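**Ticket:** hand-held gripper unit 4, jaw does not close evenly
**Opened:** Sep 19, 2023
**Site:** Drisano
**Unit:** Mirani two-jaw hand tool, linkage type, ribbed blue pads
**Status:** open, monitoring

**Symptom**

Left jaw reaches the closed position before the right. On rigid parts the offset is hidden by the operator's wrist. On light sealed packets the left pad touches first and pushes the packet toward the right pad, so it turns before it is held. Width reading at full close is 4 mm instead of 0.

**Log**

1. Power cycled the unit and re-ran the zero routine. Reading went to 0, then back to 4 mm after 20 close cycles. Not a software offset.
2. Checked trigger cable at both ends. No play in the connector. Swapped with the cable from unit 6, no change.
3. Removed both pads. Ribs on the right pad worn flat near the tip, left pad fine. Fitted a new pair from the Flellivetti kit. Grip on film packaging improved, offset still present.
4. Moved the linkage by hand with the drive released. Right side has a tight spot at mid travel. Left side runs free.
5. Backed off the upper joint screws on the right jaw. The outer one had been driven past its stop and was clamping the bar. No thread damage.
6. Cleaned the joint, one drop of light oil, refitted the screw to the torque on the Drindar service sheet. Tight spot gone.
7. Re-zeroed. Ran 40 close cycles on the bench block. Reading stayed at 0 on all of them.

**Field check**

Bench block is too stiff to show the original fault, so the check was moved to mixed small goods on a quilted bedspread: sealed packets and twist-wrapped candy, with a shallow white box alongside. The soft surface matters – packets sink a little and the pads have to come in level. Approach for the dark brown packet is with one pad on each side, serrated ends pointing left and right.

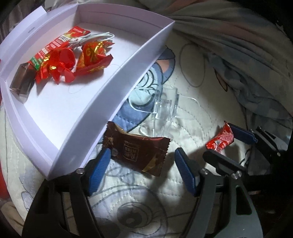 Reply from Drindar support: the torque on that sheet is for the older joint screw. The current screw has a shorter shoulder and needs the lower value, otherwise the bar will start to bind again as the oil works out. Please back it off, re-zero, and repeat the same 40 cycles before returning the unit to use. Also check the left jaw, even if it runs free now.

8. Both sides reset to the lower value. Zero routine repeated, 40 cycles, reading 0. No tight spot by hand on either side.
9. Old sheet removed from the tool case – revised one requested.

**Open items**

- Spare right pad to be ordered, kit is now empty.
- Repeat the hand check on the linkage in December.
- Units with the same screw to be checked at their next pad change.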